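Nernus opens parcel packing and sorting room in Wurnport

WURNPORT – Nernus has opened a new parcel room at its Wurnport site, giving small online sellers in the district a place to have their orders bagged, weighed, labelled and sent out from the one bench.

The room began taking parcels in July, after a trial with a short list of local sellers. It handles satchels and soft mailer bags only. Cartons, tubes and anything on a pallet will continue to go through the main dock on the other side of the building.

Nernus said the decision to separate the two came from the way its customers' orders have changed. A growing share of what leaves Wurnport is clothing, fabric, paper goods and small household items, which travel well in a plastic mailer and don't need a box. These parcels were being held up behind larger freight on the dock, where the scales are set up for heavier loads and the benches are too high for bagging.

"Soft parcels are quick to pack if everything is within reach," the company said in a statement. "On the dock, packers were walking to the scale, walking back to the bench and then walking to the cage. We have put the bench, the scale and the belt together."

The fit-out was designed by Hodžić, a workshop that builds packing benches and storage for warehouses and mail rooms. It covers the work tables, the shelving for empty mailers, the label stations and the layout of the floor. The company worked from a plan drawn up with packing staff, who asked for more clear space beside the scales and for somewhere to put parcels that are waiting on a label.

Parcels come into the room in open plastic crates. Each crate holds the orders of a single seller, and a crate is emptied before the next one is brought to the table. A parcel is weighed, checked against the order list and placed on the belt with its label facing up. If the label is creased across the barcode or has lifted at a corner, the parcel is set aside and relabelled before it goes any further.

Sellers may bring goods loose for Nernus to pack, or drop off parcels they have sealed themselves. Both are weighed at Wurnport. Where the weight of a sealed parcel differs from the weight the seller has entered, Nernus will contact the seller before the parcel is sent and the charge will be adjusted either up or down.

The room has capacity for up to 378 parcels in a shift. Nernus expects to run below that figure for most of the year and to reach it in the weeks before Christmas, when an extra shift will be added if required.

Order details are managed through Praltel, the booking system Nernus already uses for its dock freight. Sellers with a Praltel login don't need a new one. They will find a second drop-off point listed under Wurnport and should choose "Parcel room" for satchels and mailers. Orders booked to the dock by mistake will be moved across at no charge, though they may miss that day's collection.

Two collections leave the parcel room each working day, the first at 11 am and the second at 4 pm. Parcels need to be at the counter 30 minutes before a collection to be included in it. Parcels handed in after the cut-off are kept overnight in the locked store and go out on the next morning's run.

Nernus has also changed what it accepts in a mailer bag. Glass, liquids, framed items and anything with a hard point or exposed edge must now be boxed and taken to the dock. Books are accepted in a mailer if they have been wrapped first. Used mailers may be sent again so long as the old label and barcode have been removed or fully covered and the seam is sound. Staff will not tape over a split bag. The contents will be moved to a new mailer and the cost of the mailer added to the seller's account.

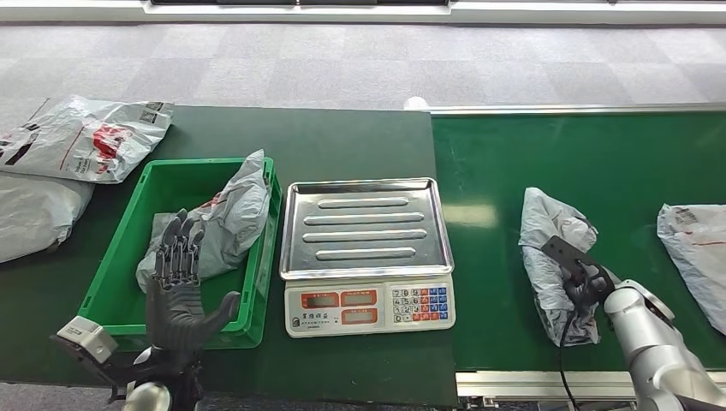

Can sellers bring their parcels in their own crates?

Sellers can use their own crates if they are open-topped, stackable and marked with the account name. Crates are handed back at the counter once they have been emptied, usually on the same visit. Anyone without a crate can borrow one from the Nernus counter and return it with their next drop-off. Cardboard cartons can be used to carry parcels in, but they will be emptied into a crate at the counter and flattened for recycling unless the seller asks to keep them.

Existing Nernus customers can begin using the parcel room straight away. New customers will need to open an account, which can be done at the counter with photo identification and an ABN. Casual senders without a business account should continue to use the front desk.

The parcel room entrance is at the rear of the Wurnport site, past the dock gates. There is short-stay parking beside the door for cars and small vans. Trailers and trucks should use the dock driveway and sign in at the gatehouse.

Counter hours are 8 am to 5 pm on working days. The room is closed on public holidays, and revised collection times for the Christmas period will be posted in Praltel and at the counter.

Rates for the parcel room are the same as the current Nernus satchel rates and are charged by weight. A printed rate card is available on request.

About Nernus

Nernus provides packing, storage and freight services to small and medium businesses from its site in Wurnport.

Media enquiries

Nernus Communications, Wurnport. Enquiries can be left at the front desk or sent through the contact form on the Nernus website. Site visits for media can be arranged outside collection times.

ENDS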